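June, Sistbridge workroom, started 4 pm

Back on the small-load notes for Parnby, after a week of promising Jessie Moncrieff I'd get to them. She wants the whole business of a household wash written up the way a person really does it, dawdling included, and I do like a laundry afternoon, so no complaints from me. Program 4, 30 minutes, the mild liquid from Royer.

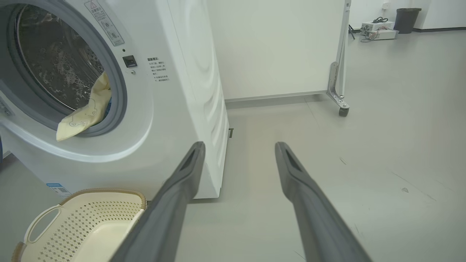
I still think the short program is plenty for light cottons, though Beathag Haldane swears by the longer one and we have gone round on this over many cups of tea. Her argument is the rinse. Mine is that thin cloth gets tired - you can feel it going limp in your hands after a season of long washes. Logged as load 751 either way.
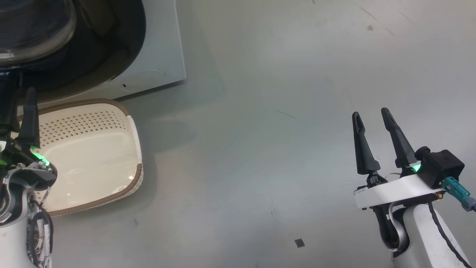
Must also ask Beathag where the good clothespins went, the ones from Platetti with the strong springs. I had 5 left on the line and the cheap ones let go in any breeze. 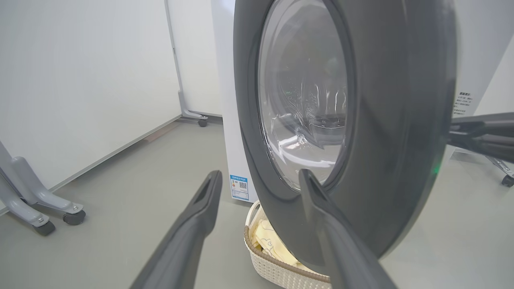 Baskets deserve a better write-up than we gave them in the spring. Jessie likes a deep one she can carry on her hip, and I lean toward something low. With the tan-rimmed one tucked right under the open door, the yellow printed piece has hardly any distance to travel, and my back approves of that. To do: sketch the hanging order, reread Beathag's rinse notes, buy liquid.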